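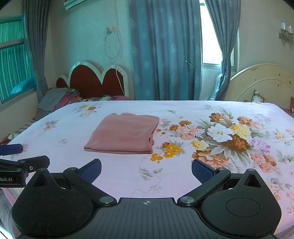
6. Folding on a bed

Read this section before you promise anyone in the house that laundry is taken care of. The Skekard laundry routine can fold a flat rectangle of cloth under good conditions. It can't be trusted with a full basket, and Gittins does not recommend running it while you are out.

6.1 Before you start

1. Pull the bed sheet tight. The gripper pads pinch whatever is between them, and a loose sheet gets folded in with the towel.
2. Check the colors. A pink towel on a pink flowered sheet is hard for the software to pick out. Use a plain sheet in a contrasting color if you own one.
3. Move other clothes and bedding well away from the folding area. The routine does not know which pile you meant.
4. Tie back curtains and keep cords and plastic bags clear of the arms.

6.2 Running a fold

1. Lay one item flat, with no sleeves tucked under.
2. Select FOLD, then SINGLE. Do not use BATCH (see 6.4).
3. Keep one hand near the stop button until the arms are back at rest.
4. Check the lower edge. A double layer is normal where the fold turns under.
5. Lift the item off by hand. The STACK command is still in testing.

NOTE: Creases along the upper edge are not a fault. No setting removes them.

CAUTION: Do not reach between the finger pads while the jaws are open. They may close without a warning tone.

6.3 What to expect

The sales sheet from Tristance says the routine "handles everyday laundry." We ran 266 single folds on beds for this edition and accepted 191 without touching them up. All were towels or plain T-shirts. Fitted sheets were dropped from the test after 30 tries with no usable result. A person who has folded towels before will be faster, and will also carry them to the closet.

6.4 Known limits

- BATCH mode stops at the second item more often than it finishes.
- Soft mattresses throw off the height reading. Recalibrate after changing beds.
- Buttons, zippers and ruffles: fold by hand.

If the arms stop in mid-fold, press RELEASE, wait for the jaws to open, and start again from 6.2, step 1.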